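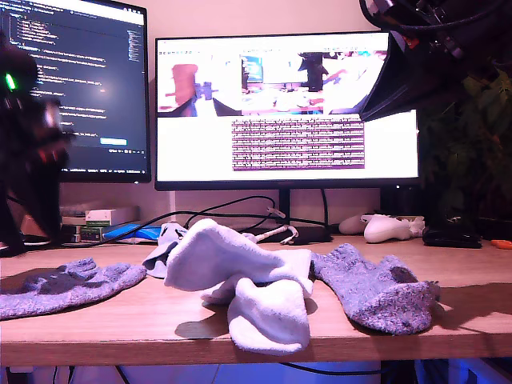
Gevholm Everyday Sock

A mid-weight sock for home, office and walking about town. The Gevholm has been in the Tronow range for two seasons and is sold by the pair in grey or white. The grey is a speckled yarn with a darker patch at the heel, so it is easy to see which way round it goes when you are pairing up after a wash. The white has no contrast patch.

Fit

The leg reaches to mid-calf. The cuff is a plain rib with a light elastic, knitted in and not sewn on, and the toe seam is linked by hand at the Katov mill. If you are between sizes, take the smaller one. The sock gives a little across the foot after the first few wears and then stays as it is.

Sizes

Small: UK 3 to 5
Medium: UK 6 to 8
Large: UK 9 to 11

Large in white is out of stock until August.

Yarn

Combed cotton with nylon for strength and a small amount of elastane. The cotton is spun for us by Mészáros, who also supply the yarn for our tights. The heel and toe are knitted with 2 ends of yarn instead of one.

Washing

Wash at 40 degrees, inside out. Keep the white pairs away from dark clothes. Dry flat or on a line, pulled gently to shape while damp. A tumble dryer will shorten the leg and we don't replace socks that have been dried that way. Do not iron the cuff.

Single socks

We sell singles as well as pairs. Put "single" in the order note and say which colour and size you need. Left and right are the same. A single costs half the price of a pair and postage is charged as normal.

Trade orders

The smallest trade order is 1,000 pairs, which can be split between colours but not between more than two sizes. The last run was 3,055 pairs and any left from it are sold at the old price. For trade prices and delivery dates, write to Delyth Prosser at the Tronow office.

Returns

Unworn pairs can be sent back within 30 days with the paper band still on. Faulty socks can be sent back at any time in the first year.

Page updated 6/24/21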